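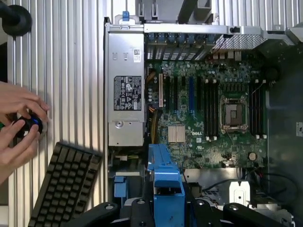 Contrôle avant démonstration, portes ouvertes Hovolholm, samedi
Poste 2, démontage de PC. Contrôle : Po-yen Kwan

Arrêt d'urgence : OK, testé deux fois.
Tour Dell couchée, panneau latéral retiré : OK.
Cordon secteur débranché : OK, rangé dans le bac Gresta.
Vitesse du bras limitée à 80 mm/s : OK. Même à cette allure, c'est superbe à regarder !
Distance du public : à revoir. Les enfants vont vouloir s'approcher (et on les comprend), reculer la barrière d'un pas.
Mains hors zone avant chaque départ : à rappeler à voix haute.
Extincteur : OK, étiquette 301.

Reprise du point barrière : Kayode Aliyu, avant 10 h.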